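Two-arm pick: wrist view and head view disagree on where the phone edge is, policy dithers

Posted in Control & Planning by Welledeck

Hi all, longtime reader, first time I've been stuck enough to write this up. I have a two-arm tabletop setup with a camera on each wrist and one up at the head. The job is to pick up a phone lying face-down and put it in its plastic tray. I started from a scripted planner and moved to a learned policy in January, and I'm running everything through a little node graph I call Tiltoseck (my own mess, don't search for it).

Wrist and head views, same session:
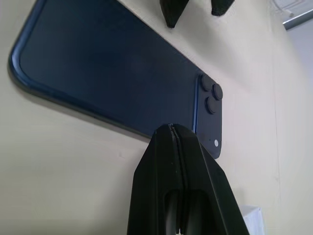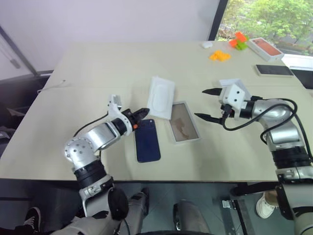 My trouble is all in the last bit of the approach. Getting the left arm over to the phone is fine, the planner does that all day long. Then the hand-off happens, the policy takes over, and the fingers start to hunt. Forward a little, back a little, sideways, forward again, until the step limit kicks in and the arm goes home. I think part of it is what the wrist camera gets to look at once we're close. The phone is dark navy, the fingers are black, and from the wrist the phone runs right out of the top of the view, so the policy has one bit of rim and the camera bump to work from and never the whole outline. The pale table ought to help! And it does, as long as I'm looking for the phone as a whole. My segmenter gets a lovely clean mask from the head camera until the gripper comes down over the upper end of the phone, and at that point it happily decides that phone and fingertips are one object. So just when I need the edge most, one camera can't see enough of it and the other has glued it to my gripper.

Things I have tried, in no sensible order:

Turning up the exposure on the wrist camera. The rim got easier to pick out but the little white flash next to the lenses blew out, and the policy seemed to get attached to it. I turned it back down.

Masking the fingers out of the wrist image with a fixed stencil. Worked okay with the fingers closed, fell apart with them open, which I should have seen coming.

More demos. I trained on 4000 episodes, mixed objects, and the phone ones are a small slice of that.

Predicting longer chunks. I was at 12 steps per chunk and went to 35. The hunting slowed down, but now when it's wrong it stays wrong for longer and it pushes the phone across the table.

Timestamps: I log them but I've never looked at them hard. Control loop and cameras are on the same machine, so I assumed that part was fine.

What would you go after first? I can retrain but it ties up my only decent GPU, so I'd rather not do it on a hunch. Config is below in case it matters.

control_rate: 35 Hz
chunk_len: 35
cameras: head, wrist_left, wrist_right
image_sync: latest
handoff: distance to target pose, fixed threshold
gripper: position only, no force reading

Ailbhe Moriarty

Oh I know this wiggle. I'd go after your timestamps before touching anything else, and the line in your config that makes me twitch is image_sync: latest.

"Latest" means each camera gives you whatever it had lying around, and there's no promise those images belong together. Same machine doesn't save you. The cameras have their own exposure and transfer delays and the driver has its own queue, and if you're also pulling joint positions fresh every tick, the policy is being told "the arm is at this spot" together with a picture from when it was at some earlier spot. Far from the phone that hardly matters. Close up, that gap is bigger than the thing you're trying to line up with. So it corrects, the image catches up, it sees it went too far, it corrects back. On a plot it looks exactly like a loop with too much delay in it, because that's what it is.

Quick test, no retraining needed. Park the left arm above the table, send it a small slow sine on one joint, and record joint position plus all the image timestamps. Track anything that doesn't move in the wrist view (corner of that white tray would do nicely) and slide the image trace against the joint trace until they line up. Whatever you had to slide by is your delay. When I did this on my own rig I got 39 milliseconds on one wrist and a good bit more on the head camera, and I'd have sworn on anything you like that they matched.

Then do these:

1. Stamp images at capture, as close to the driver as you can get. Stamping on arrival in the node hides the very delay you're hunting for.
2. Keep a short ring buffer of joint states and look up the state that matches the image time. Interpolate between the two neighbors, it's a couple of lines.
3. Pick one camera as the reference and match the others to it, and drop the tick if anything is older than your limit. Hold the last command when you drop.
4. Check whether your demos were recorded with the same sloppiness. This one's a pain. If the delay in the data is steady and the same as at run time, the policy has sort of learned to live with it, and fixing only the run side can make it worse for a bit. If you logged raw stamps you can realign the old episodes offline and keep them all.

About the chunk length, 35 at 35 Hz is a full second of driving with your eyes closed if you run the whole chunk! No wonder it shoves the phone. Predict 35 if you like but only run the first 12 and then replan, and blend the overlap so you don't get a jerk at each seam. I'd do this today while you're sorting out the sync.

Fagerlund

just use depth. dark phone on a light table is a bad time for rgb, everyone knows this. put a depth camera up top and fit a plane, done

Frøydis Sjöberg

Agree with Ailbhe on the sync, so I'll talk about the perception side and the hand-off instead. (Not so sure about depth, sorry Fagerlund. A phone lying flat is barely thicker than the noise on a lot of the cheaper sensors, and glossy edges do odd things to them. Your table also has a glass-topped panel sitting near the tray and a big window at the far end, and I wouldn't want to debug reflections on top of everything else.)

For the fused mask: you already know where your gripper is. Render the finger geometry from the joint state into the head view, grow it by a few pixels, and subtract it before you segment. That's your stencil idea, except it moves with the arm and opens and closes with the fingers. It needs a decent camera-to-base calibration and it needs the sync fixed first, or the rendered fingers will trail behind the real ones and you'll be carving chunks out of the phone.

Better still, don't segment in that phase at all. Get the phone pose from the head camera before the arm is over it, while the whole outline is in the clear, and freeze it. Then let the wrist view only refine it, with a small allowed correction. The camera bump is a good anchor up close! It sits at one end of the phone, so if you can find it you know which way round the phone is and not only where it is, and you'll want that for the tray anyway.

The other thing is the fixed distance threshold on the hand-off. I'd bet the policy is waking up in poses it hardly saw in training. Plot the arm pose at hand-off against the start poses in your demos. If the two clouds barely overlap you can fix that in the planner by moving the pre-grasp target, and your GPU gets to stay asleep. We had this in a package I help with, Stindetti, and moving the hand-off back to where the demonstrators used to slow down helped more than any of the training tricks we'd tried.

And maybe think about how you want to pick up something that flat in the first place. Position-only fingers coming straight down beside a thin phone don't leave you a lot of room. Sliding it to the table edge, or having the right arm brace one side while the left gets under the rim, would both be easier to script than to learn.

Welledeck

Thanks, all three of you. Ran the sine test last night. Left wrist is off by a bit, the head camera is off by a LOT, and it drifts, so I guess there's a queue filling up somewhere in the driver. I've set the queue size to one and I'm running 12 out of 35 now. The hunting is smaller but not gone. Raw stamps are in the logs, thank goodness, so I'm realigning the old episodes next and then I'll plot the hand-off poses like Frøydis said. Will post the plots in this thread.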